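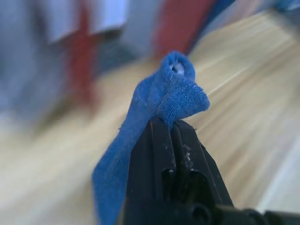 Chapter 3
Small Laundry: Socks, Cloths and the Clip Hanger

Before you start
Clean clothespins, if you have them. A flat surface at hip height. Something to hang from. And the wash itself, wrung or spun, not dripping.

Key words: pile, cuff, heel turn, clip hanger, pairing, lint

Most books on home care skip the small stuff. Shirts get a chapter, sheets get a chapter, socks get one line at the bottom of a chart. But count up an ordinary week for a family and socks are the biggest number in the basket — one household in our February survey logged 57 single socks in a week. Five people. Three of those socks never found a partner.

So this chapter is slow on purpose. One kind of item, start to finish.

3.1 Know the fabric first
Pick it up and feel it. Terry has loops, and loops hold water. They also hold lint, and on a dark or bright color the lint shows right away. Flat knit dries faster and sheds less. A ribbed cuff is thicker than the foot and will still be damp when the toe feels done, so always test at the cuff. Pinch it. Cool to the touch means wait.

Turn socks right side out before they go on the line, unless the care label says otherwise. Bunched toes dry last and smell first.

3.2 Lay out, then hang
The mistake beginners make is hanging straight from the basket. One sock up, dig for the match, another one up, wrong match, take it down. Laying out takes a minute and saves the digging. Put the whole load on a board or table, toes all facing you, openings away. Pairs side by side. Smooth the heel with the flat of your hand, don't pull it, pulling streches the knit.
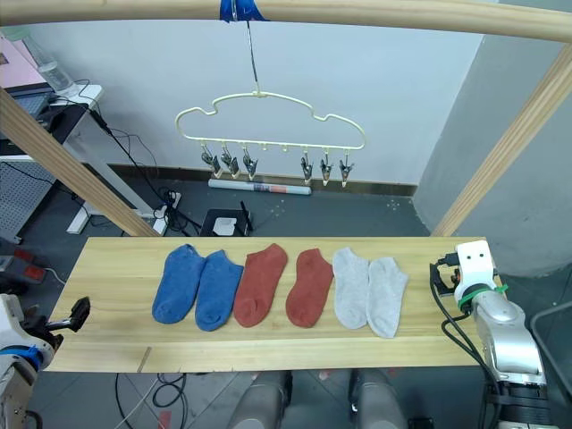 Fig. 3.1 Three pairs laid out by color on a pine board, toes toward the worker. Clip hanger above, clips empty.

Look at the hanger in Fig. 3.1 before reading on. Six socks, six clips, three clips to each side with a gap in the middle. Hang from the outside in and switch sides as you go, left then right, or the rail tips and everything slides to one end. A hanger on a single cord tips easily. A hanger on a fixed hook is more forgiving.

Clip at the cuff or clip at the toe? Households argue over it. Cuff up keeps any clip mark where a shoe or pant leg hides it. Toe up lets the water run down toward the opening and keeps weight off the toe seam. Garcia Home Methods, the older course this book grew out of, taught toe up. We teach cuff up for thin socks and toe up for terry, and you will try both in the 3.4 practical.

Spacing matters more than direction. Leave air between each piece. If two socks touch they dry as one thick sock.

3.3 Drying times
Indoors, window open, no heater: start checking thin knits after 3 hours. Terry goes overnight. Write your own times in the log on page 57, rooms differ alot.

Do not iron socks. Do not hang them over a lamp.

Practical 3.4
Work in pairs, 30 minutes. You need one clip hanger, six socks and a place to hang it. Lay out, pair, hang toe up. Check the rail is level. Take down, hang again cuff up. Note which way was quicker and where the clips left marks. Swap roles and repeat.

Next, section 3.5 — folding and storing pairs, page 62.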